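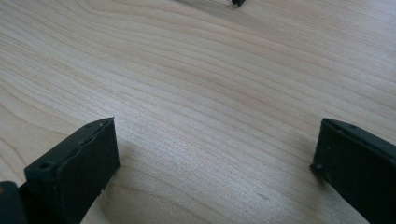

Pond edge frog counts: call survey or visual?

Home | Forums | Wildlife & Nature | Search | Log in
Filed under: Amphibians, Backyard Ponds
Last updated November 2022

jovora_pond
My log for the season stands at 203 records, nearly all green frogs. I count by sight at dusk with a headlamp. Should I switch to calls?

Visico
Calls, five minutes per stop, same start time after sunset. Sight counts miss anything under the duckweed.

mosquera77
Disagree. Calls give you males only, and green frogs are patchy callers once it cools off. Eye shine picks up females and juveniles too.

Visico
Eye shine at what distance? Past the far bank you can't separate a green frog from a bullfrog.

mosquera77
On a pond that size the far bank is close. Use binoculars and hold the lamp at eye level.

V. Alarcón
Run both and keep them in separate columns. We did that at Nurnatham in June, 2 observers, and the totals didn't track each other at all. Don't add them together. Also write down air temperature and wind.

jovora_pond
Air or water temperature?

V. Alarcón
Air at the start of each count. Water if you have the thermometer.

Visico
Still say the sight column is noise.

jovora_pond
Two columns it is. I'll post the sheet when I've reformatted it.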